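Ruruscombe Label Text Corpus
README and data card, revised 2025-07-22
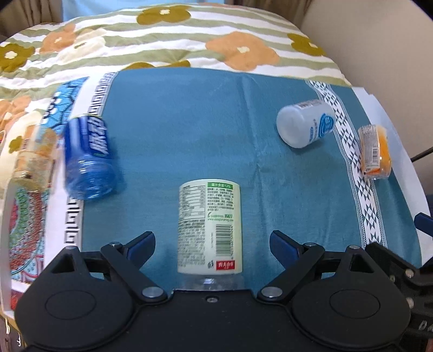
Ruruscombe is a text corpus of packaging copy from food and drink containers sold in grocery stores. It holds typed transcriptions and a layer of annotation over them. It was built to study how short, regulated, heavily abbreviated text is written, and to test tokenizers and sentence splitters on material they tend to handle badly. The unit of the corpus is the panel, meaning one continuous block of print with a single purpose. A plastic bottle with a white and pale green label carrying a nutrition table, a juice-content note in a green band, a barcode and small black text would yield at least three panels under our scheme: the table, the note and the running text. The barcode is not transcribed. Logos are recorded only when they contain words.

Status

The corpus is stable. Release 7 replaces all earlier releases. Panel IDs have not changed since release 3, so annotations made against releases 3 to 6 will still load. Annotations made against releases 1 and 2 need the conversion table in the legacy folder.

Contents

The main file, panels.tsv, has one panel per row. The columns are:

panel_id – a string, unique across the corpus
item_id – a string, shared by all panels from one container
panel_type – one of the types listed below
text – the transcription, with line breaks written as a vertical bar
lang – language code, or "mul" where a panel mixes languages within a sentence
batch – the transcription batch, used mostly for error tracing
flags – zero or more flags separated by semicolons

The second file, spans.tsv, holds the annotation. Each row gives a panel_id, a start offset, an end offset and a span type. Offsets count Unicode code points from zero, with the end offset excluded. Earlier releases counted bytes. Scripts written for release 5 or older will give wrong spans on any panel with an accented letter, and will not raise an error.

The corpus contains 2000 items. There is no fixed number of panels per item.

Panel types

nutrition – the table, including its heading and any footnote printed inside its border
ingredients – the ingredient list, including the allergen statement if it follows without a gap
content_note – statements of proportion or origin, such as juice content or fat content
storage – keeping and opening instructions
preparation – cooking, mixing or shaking instructions
contact – name and address of maker, packer or importer
claim – promotional or descriptive copy
other – anything else, with a free-text note in the flags column

The line between claim and content_note caused most of the disagreement during annotation. The working rule is that a statement with a number in it is a content_note even when it is set in large type and plainly meant to sell the product. "No added sugar" is a claim. "0% added sugar" is a content_note. We know this splits pairs that mean the same thing. Users who care should merge the two types.

Transcription

Each panel was typed by hand, by two transcribers working apart. Differences were settled by a third reader. OCR was tried in the first batch and dropped, mainly over decimal points in nutrition tables. A missing point turns 0.5 g into 05 g, and tired readers let it through.

Spelling errors on the packaging are kept. Transcribers mark them with the flag sic. Hyphens at line ends are kept when the word would be hyphenated anyway and removed otherwise. Capital letters are kept as printed. Bold and italic are not recorded, with one exception: allergens set in bold inside an ingredient list are marked in spans.tsv with the span type emph_allergen.

Table cells are separated by a tab in the source sheets and by a double vertical bar in panels.tsv. Empty cells are kept. A dash printed in a cell is transcribed as a hyphen, whatever its printed length.

Lot codes and best-before dates are left out. They are stamped after the label is printed and do not belong to the copy.

Splits

Train, dev and test splits are made at item level, so two panels from the same container never fall in different splits. They are not made at brand level. Contact panels therefore repeat across splits, and scores on them are too high to mean much. We suggest leaving contact panels out of any reported average. A separate list, brand_disjoint.txt, gives 103 test items with no maker in common with the training set.

Tools

Lemma is the tokenizer shipped in the tools folder. It is rule-based and has no dependencies outside the standard library. It treats a number and its unit as two tokens, whether or not there is a space between them, and keeps E-numbers whole. To run it:

lemma tokenize panels.tsv --out tokens.tsv

The option --keep-bars stops it from turning line breaks into spaces. Use it if your task depends on layout.

Skirlow is the span checker. It reports spans that overlap, spans that end outside the panel and spans that start or end on a space. It stops after 50 errors unless run with --all. Release 7 passes with no errors and a handful of warnings, all on mixed-language panels.

Known problems

Ingredient lists with nested parentheses are not always balanced. Where the printed list is missing a closing parenthesis, we have not added it. Parsers should expect this.

The lang column is unreliable for panels under four words. "Menthol" is tagged at least three different ways.

Drinks are overrepresented and frozen goods are thin. Items came from what the contributing stores in Clisbridge had on their shelves, and one of those stores sells hardly anything else but drinks and dry goods.

Some panels in batch 4 use a comma as the decimal mark where the label had a point. These carry the flag dec_check. They will be fixed in the next release if the source containers can be found again.

Uses we do not support

The nutrition values are a record of what was printed. They have not been checked against the products, and many of the products have since been reformulated. Do not use them for diet planning, allergen lookup or any kind of consumer advice.

License and citation

The annotation layer and tools may be reused and modified, provided the source is credited. Rights in the packaging copy remain with their owners. Cite as: Ruruscombe Label Text Corpus, release 7, Clisbridge.

Corrections are welcome. Send the panel_id, the current text and the proposed text, one correction per line, as plain text. Spreadsheets tend to strip leading zeros from the IDs.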